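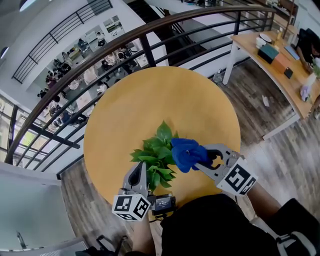 Umance到底是教什么的？

教大人做面包，从揉第一团面开始，一直教到你能在自己家那台小烤箱里烤出像样的酸面包。

7月
文／Themba Zwane

大家好，我是Themba，Umance的面包老师，也兼洗碗、记账、回邮件。常有人写信来问我们是个什么样的学校，我每次都回得很长，干脆写在这一页，省得翻来翻去！

说起来我以前跟面粉一点关系都没有。我在一家叫Brolell的印刷厂排版，排了好多年的包装盒，其中有不少是饼干盒。有一年冬天放假，闲得发慌，照着一本旧书养了一罐酸种，养到第六天，一股烂苹果味，我太太让我端到阳台上去。第一个面包硬得像门槛，切的时候刀都卷了。可我就是不服气，接着烤，邻居们那阵子见我都绕着走（怕我又塞给他们一个）。

后来邻居开始主动来要了，再后来有人问能不能教教他。第一堂课就在我家厨房，来了两个学生，烤箱只有一台，大家轮流蹲在玻璃门前面看，看得比看球赛还紧张。Umance就是这么开起来的。

现在我们搬到了Haque路731号，在二楼，楼下是家修鞋店，上楼的时候当心第三级台阶，有点高。教室不大，烤箱倒是添了几台，都是家用的。我不太喜欢用专业大烤箱上课，你在这里烤得漂漂亮亮，回到家一开自己的烤箱又不会了，那多扫兴呀！

课程主要分两种。基础班教吐司、佛卡夏和餐包，用商业酵母，适合完全没碰过面团的朋友。另一种叫Mamora班，专门做酸面包，名字是我外婆老家一个小村子的名字，她年轻时在那里用柴窑烤饼，我没吃过，听她讲过很多遍。Mamora班时间拉得长，面团要在冰箱里过一夜，所以你得来两趟，头一天傍晚来整形，第二天早上八点来烤。早上那趟我会煮咖啡，黄油管够。

基础班一次329块，面粉和模具都算在里面，带围裙就行。Mamora班要另付200块押金，用来借发酵篮，还回来就退。发酵篮请不要用洗洁精洗！拍干净，晾干，就好了。

还有几件小事：指甲油和戒指上课前请摘掉；有麸质过敏的朋友很抱歉，教室里到处都是面粉，我们没办法接待；十二岁以上的孩子可以跟家长一起来，共用一个操作位。

我上课话比较多，爱跑题，有时候讲着讲着就讲到排版去了，你们随时可以打断我。学过的人家里的酸种要是养死了，带个干净的玻璃罐过来，我分你一勺。我那罐还是阳台上那一罐，现在不臭了。

想报名或者只是想来闻闻味道，下午三点以后上楼敲门，那会儿多半正好有面包出炉。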